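Gemeinschaftsraum in der Komine hat wieder ein Sofa

Nach der Winterpause ist der Aufenthaltsraum im Erdgeschoss des Wohnhauses Komine wieder eingerichtet. Mittelpunkt ist ein cremefarbenes Ledersofa mit gesteppter Rückenlehne und Kopfpolstern. Das alte Stoffsofa war im November abgeholt worden, seither standen dort nur Klappstühle. Die Hausgemeinschaft hatte sich auf ein gebrauchtes Stück geeinigt, das über das Möbellager Sembiring vermittelt wurde. Dazu kommen ein Kissen und Textilien in Blaugrün, die den hellen Bezug etwas auflockern sollen. 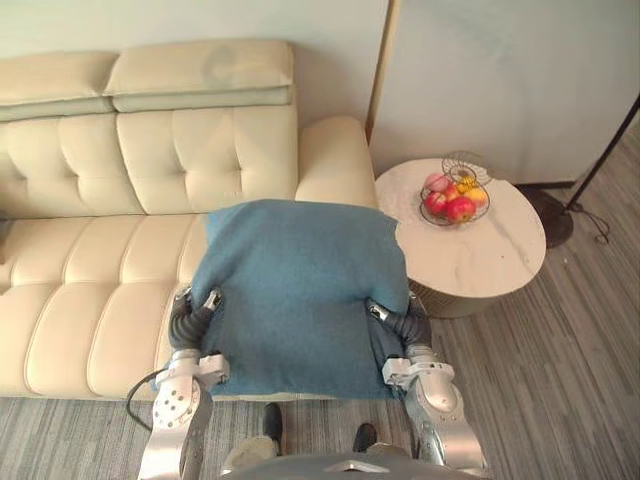

Valbona Atanasov hätte lieber wieder Stoff gehabt. Leder sei im Winter kühl, und auf hellem Bezug sehe man jeden Fleck, schrieb sie in der Hausliste. Mit einer Decke über der Sitzfläche könne sie aber leben, solange jemand diese auch regelmäßig wasche. Das Waschen wird nun reihum von den Etagen übernommen, der Plan hängt neben dem Aufzug.

Für die Ecke neben der Armlehne wurde ein runder Beistelltisch angeschafft. Die Platte ist weiß und marmoriert, das Untergestell in Beige geflochten. Auf dem Tisch hat ein Obstkorb aus dunklem Draht seinen Platz gefunden. Wer Obst übrig hat, darf es dort hineinlegen. Gekochtes und angebrochene Packungen gehören weiterhin in den Kühlschrank der Gemeinschaftsküche. Heiße Töpfe und Teekannen sollen nur mit Untersetzer auf den Tisch, zwei davon liegen in der Schublade unter dem Fenster.

Der Raum ist täglich von 9 bis 22 Uhr geöffnet. Größere Runden ab 15 Personen müssen vorher bei Gudrun Forsberg angemeldet werden. Das gilt auch für Geburtstage.

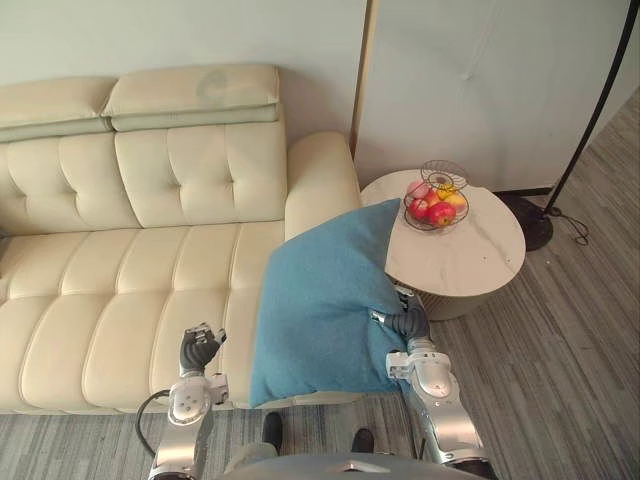

Komine, 18. April 2020. Die Hausverwaltung Runa hat die Regeln für die Benutzung der Sitzecke schriftlich festgehalten. Kissen und Decken bleiben im Raum und werden nicht in die Wohnungen mitgenommen. Nach der Benutzung wird das Kissen an die Armlehne gestellt und die Decke zusammengelegt. Schuhe gehören nicht auf das Polster. Flecken sollen sofort mit einem feuchten, weichen Tuch abgetupft werden. Scheuermilch und Glasreiniger sind für das Leder nicht geeignet, ein passendes Pflegemittel steht im Putzschrank im zweiten Fach.

Die Kosten für Sofa, Tisch und Zubehör wurden aus der Rücklage für Gemeinschaftsräume bezahlt. Eine Umlage auf die Mieter gibt es nicht. Blagoje Zupan hatte angeregt, auch den grau gestreiften Teppich zu ersetzen. Darüber wird erst bei der nächsten Versammlung abgestimmt, bis dahin bleibt er liegen. 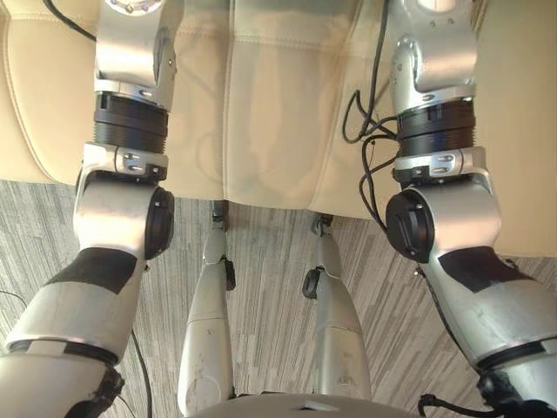

Helles Leder, gestreifter Teppich: die Sitzecke im Erdgeschoss. Foto: Hausverwaltung Runa

Offen ist noch die Frage der Beleuchtung. Die Deckenlampe gilt vielen als zu grell zum Lesen. Tihomir Kneževič hat eine Stehlampe angeboten, die er nicht mehr braucht. Sie muss vor dem Aufstellen noch geprüft werden, das Kabel ist ihm zufolge an einer Stelle geknickt. Außerdem fehlt hinter dem Sofa eine freie Steckdose, sodass eine zusätzliche Leitung gelegt werden müsste. Ein Angebot der Firma Potham liegt vor, die Verwaltung will in den nächsten 14 Tagen darüber entscheiden.
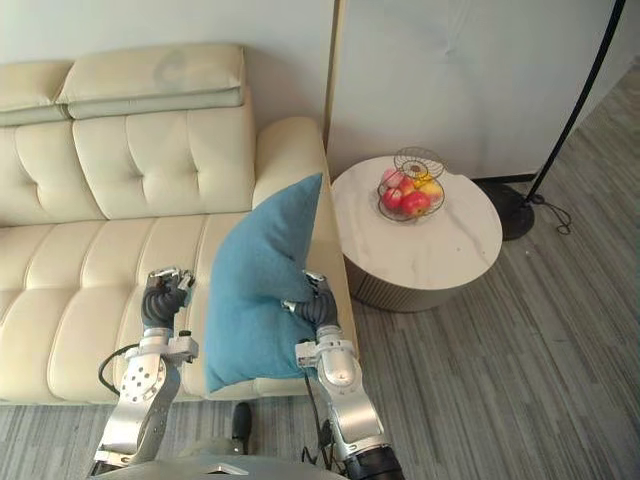
Bis zur Entscheidung bleibt es bei der vorhandenen Lampe. Auch ein Bücherregal steht auf der Wunschliste. Ermira Radonjić sammelt dafür Vorschläge und bittet darum, vorerst keine Bücherkisten im Raum abzustellen. Anregungen können als Zettel in den Briefkasten der Hausverwaltung geworfen werden.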